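Open day at Norau, and the steamer on the demo table

Saturday's open day was my third, and I mostly go for the kitchen demos. You get up close, you can ask anything, and the coffee is decent (it wasn't in December!). Lev Lysenko ran the bun station and let me bug him for ages.

The steamer

I went home wanting the steamer more than the robot. It's a cute cream electric pot with one round knob on the front, a deep stainless basket and a glass lid you can see through. The handle on the lid is a chunky rectangle, and I'd pick that over a slippery little ball any day. Two short handles on the sides, too – small for my hands, but fine.

The arms

Slow, and I loved it anyway. Lev says a full run of the routine can take up to 18 minutes, and he never once hurried it. The gripper hangs over the plate of buns for what feels like forever, and the whole front row leans in with it.
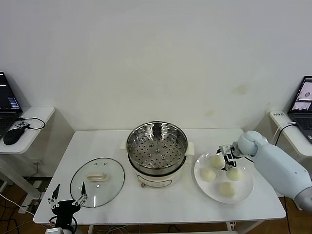

Would I go again?

Yes! Parking was a pain and the room gets stuffy, so go early. Four stars for the day, five for the pot.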